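The Four-Square Method, or How I Finally Sorted the Button Tins

I have been promising myself since May that I would deal with my grandmother's buttons, and I am so happy to report that it's done! Well. Mostly done. There is a jar of snaps I am not ready to talk about.

If you're new around here, the short version is that I inherited a great deal of sewing stuff when we cleared out the house in Rarcombe. The machine went to my cousin, the fabric got shared out at the kitchen table with a certain amount of good-natured shoving, and I came home with the notions. Zippers, hooks and eyes, bias tape still on the card, a pincushion so heavy it could stop a door, and buttons. Cookie tins of them! Coat buttons and shirt buttons and those tiny pearly ones that only ever belonged on a christening gown. My grandmother kept everything. If a shirt wore out, the buttons came off before it went in the rag bag, and they were threaded on a bit of string so the set stayed together. (Most of the strings have rotted, so the sets did not stay together, but I love that she tried.)

My friend Chrysoula Raptis came by one evening in the spring, looked at the tins stacked up beside my desk, and asked what I was planning to do with them. I said I was going to sort them by color. She made a face. She used to help run the costume room at a little theater, and she told me color is the very last thing you sort by. When you're standing there with a coat missing a button, the color is easy, you can see the color from across the room. What you can't see is whether it has a shank, how big it is, and whether you have enough of them to replace the full set if there's no match.

I argued with her for a while because I had been looking forward to the rainbow. Rainbow jars look wonderful on a shelf! But she was right and I knew it, so we made a deal: practical first, pretty later.

So, the method. It's very simple and I think it would work for beads, screws, puzzle pieces, kids' building bricks, anything small that lives in a heap. You take a flat surface and divide it into four. Everything has to land in one of the four. You don't get a fifth section for things you can't decide on, because if you give me a fifth section then everything I own will end up in it.

My four were:

Shank buttons (the ones with a loop on the back)
Two-hole
Four-hole
Not a button

You would be amazed at how full that last one got. Out of my grandmother's tins came a baby tooth, a door key, a bus token, the foot off a doll, and a campaign pin so rusty I couldn't read the name. There was also a very small brass bell that I have moved to the windowsill, where it does nothing and makes me happy every time I walk past.

The first time I tried this I did it on the dining table with four dinner plates. Plates are a bad idea. They have a rim, and a button that hits the rim goes straight up and over and under the radiator. I lost a beautiful green glass one for most of a week. Then I tried drawing lines on a sheet of butcher paper, which was better, but the paper slides when you lean on it, and the whole thing creeps toward you until you've got a lap full of toggles.
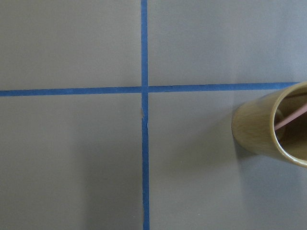 Sorting goes so much faster when the borders stay put! I really can't say enough good things about painter's tape. It goes down in a minute, you can see it even when the light is bad, and you can push a pile of buttons right up against it and know exactly where you stand. Cross one strip over another on a plain gray surface and there are your four sections. Mine is no marvel of engineering -- the line going across climbs a little to the right, and the tape has a scuffed, wrinkly spot just below where the strips cross -- but a button does not care whether its section is square. Please don't get out a ruler. I know some of you want to. The sections don't have to be the same size either, and if you already know one pile is going to be huge, give it the big corner and be done.

The gray turned out to matter too, more than I expected. White buttons disappear on a white tablecloth and dark ones disappear on wood, and I had been squinting at both for ages without working out why my eyes hurt. On a plain gray background everything shows up. Clear ones are still tricky. For those I just pat around with my fingertips and hope.

Once the big sort was finished I did each section again by size, using the same four squares. Tiny, shirt, jacket, coat. You sweep one pile into a bowl, and you start over with the board cleared. There's something so satisfying about that moment! All that clutter goes away and then it's just you and the four squares and a cup of coffee.

Only after that did I let myself do color, and here is where I admit Chrysoula's way made the color part much more fun. With everything already the same type and size, the colors look like they were meant to sit together. I have a jar of navy four-holes now that I could honestly stare at all evening.

For storage I went with the Plornach drawers, the little stackable ones, which I found secondhand with two of the dividers missing. I cut new dividers out of a cereal box. They're not glamorous but they fit. The large coat buttons wouldn't go in with the lids closed, so those live in one of the original cookie tins, and I'm glad of it. It didn't feel right to have none of the tins left in use.

A few things I'd pass along if you're tempted to try it.

Sort for 30 minutes and then get up. I mean it. The first night I kept going until I was putting two-holes in with the four-holes and feeling very pleased with myself about it.

Pour a small scoop at a time. If you tip out the whole tin, you lose the empty space in your sections, and then you can't tell sorted from unsorted.

Keep any set that's still on its string together, whatever the system says. I found six carved ones, dark red, threaded on crochet cotton with her knot in the end. They went in an envelope as they were.

And invite someone! My neighbor Brian Nyanda came over to borrow a ladder and ended up sitting down with the shank buttons for the rest of the afternoon. He was much quicker than me. He also spotted that what I'd filed under "not a button" was in fact a button, a strange wooden barrel thing that goes on a duffle coat, so out of the corner it came.

I did count one thing in the end, and only because my aunt asked. She wanted enough plain white shirt buttons for a quilt she's been planning, the kind where every square is tied down with a button in place of stitching. She needed 100. I had them, with plenty to spare, all from my grandmother's tins, and I mailed them off in a padded envelope that rattled like a maraca. I got a call when they arrived. We were both a bit teary. She's going to put the pearly ones along the border.

Next up is the zippers, which I think will want sorting by length, and that may take a different layout altogether. Long thin lanes, maybe? If you've done zippers, please leave me a comment and tell me how you did it. I have plenty of tape left.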